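4.3 Recording folding episodes

Before you start, home both arms and check that the Suda recorder shows a free slot. A full session is 20 episodes.

1. Put the basket on the left side of the surface, with the unfolded garments in it.
2. Take one garment out and spread it between the two grippers. Small wrinkles can stay.
3. Leave finished garments stacked at the back right, clear of the collar.
4. Press Record, wait for the tone, then fold using the leader arms.
5. Press Stop when both grippers are open and above the cloth.

Caution: keep hands outside the walls while the arms are powered. 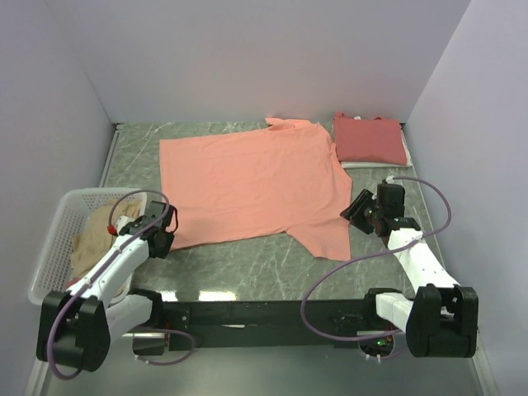

Olga Quiroga asks that operators change the starting angle of the shirt between episodes, as the first Droluneck set had nearly every shirt lying the same way and the trained policy failed on any other.

6. Mark the episode Keep or Discard. Discard it if a cable touched the cloth or you paused in the middle of a fold.
7. Enter the garment type. Do not leave this field blank.

Note: a dropped sleeve that you pick up again is a Keep. The learner needs recoveries.

Note: episodes longer than 1,440 time steps are cut at that point and should be recorded again.

For uploading, see 4.4.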